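Weekend porter and front desk wanted — Sondemton Reading Rooms

Part time, 4 shifts a month to start, more over the summer if you want them. We are a small members' library and study space on the Darside road, two floors, no lift (sorry). Need somebody reliable who likes people and dosn't mind carrying boxes.

What you'd be doing. Opening up, signing members in, putting returns back where they live. Answering the phone. Moving chairs for evening talks and moving them back again. Parcels. Helping with the big shelf move in August, when the local history stock goes upstairs — 1,401 volumes plus maps, so a decent pair of shoes please.
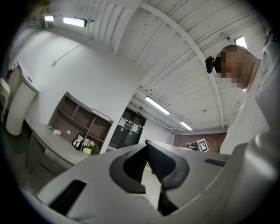 Dress is up to you, within reason. No uniform, no name badge unless you want one. Long hair, hair cropped close like the person on the right, purple hair, all fine by us. Clean and comfortable, and closed toes on box days. We do ask that phones stay in the drawer while you are on the desk, members notice and they write in.

What we're after. Someone on time. Neat handwriting helps as the day book is still paper. Basic computer stuff, the catalogue runs on Betum and takes an afternoon to learn, we'll sit with you. Shop, cafe or school library work all counts. So does none of it if you come across well. You need to be 18 or over because you'll be holding keys.

Saturdays and Sundays mostly, nine till two or one till six. Breaks are paid. Tea and coffee free, biscuits depend on who got there first.

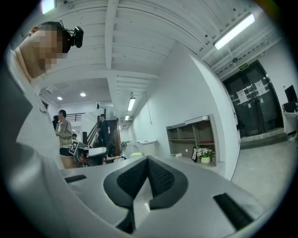
Evening talks finish at nine and the person on shift locks up with one other, never alone. There's a bus to Vanhove from the end of the road, last one twenty past nine, so you will make it if the questions don't drag on. Bike rack round the back. Parking is poor, try the side streets.

We have over 2,000 members and you'll get to know the regulars quick. Some of them talk. A lot. If you can be kind about that and still get the returns done then you're most of the way there.

To apply: one page, about you and why weekends suit. No CV needed but send one if you've got it. Hand it in at the desk or post it to us, marked PORTER on the envelope. Closing date 12/02/2018. Short chats after that, then a paid trial shift. We reply to everbody, might take a week or so.

Related items
Desk hours over the summer
Volunteer for the map sorting
Evening talks: what's on
Become a member
Room hire at Sondemton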